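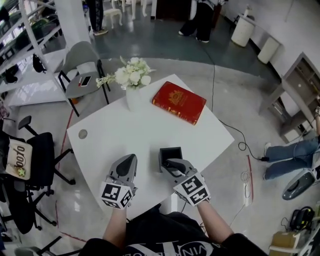

White table with the flowers and the red book.

From: Idun Vik
To: Creation care list
Subject: Re: Compost numbers for Rankin

Alistair,

The 505 pounds is food scraps only. Leaves and wood chips were logged on a separate sheet, which Ruseck keeps. If you add the two sheets together you get 1330 pounds for the season through May, and that is the figure the Clurnberg congregation used in its bulletin. Both are correct, but they should not be compared with each other.

On 03/bin temperatures: readings were taken at a depth of 3 feet, in the middle of the pile, before turning. Anything logged after turning reads low and I left it out.

Alistair Baird wrote:
> The report gives 505 pounds and the bulletin gives
> 1330. Which one do we send to the Itum meeting? I
> also can't tell whether the 42 households are the
> ones who signed up or the ones who brought scraps.
> If it's sign-ups we should say so.

The 42 are households that brought scraps at least once. Sign-ups were higher, but the early sheets have duplicates and I would not quote a number from them.

For Itum, send the 505 and label it "food scraps, weighed at drop-off." Their own report leaves out yard waste, so the two will line up. Please also change "diverted from landfill" to "collected" – some of those families were already composting at home, and we never asked how many.

The Rankin church still wants to know who pays for screening the finished pile. I have no answer on that yet. The quote covers one pass through a half-inch screen, delivery not included.

Idun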